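Eleven nights in Bistham

The listing for the Flemard apartment promised "partial lake view," and I want to be fair to it. If you stand on the left end of the balcony and lean, there is a part of a lake. We leaned a lot.

We booked back in January, when any place with a balcony looks good. It sleeps four if 2 of them are under five feet tall. The sofa bed has a bar across the middle that I came to know well. The stairs up from the parking lot number 33, a figure the owner is oddly proud of and mentions twice in the welcome folder.

The same folder has a page and a half on checkout. Strip the beds, empty the fridge, wash and dry every dish and put it back where you found it.

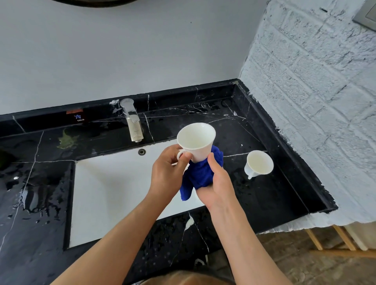 The bakery down the hill opens early and runs out of the good rolls soon after. The bus to Jatau takes the long way, past the quarry, and I'd ride it again just for the driver's singing. We've already asked about next year. They want a deposit.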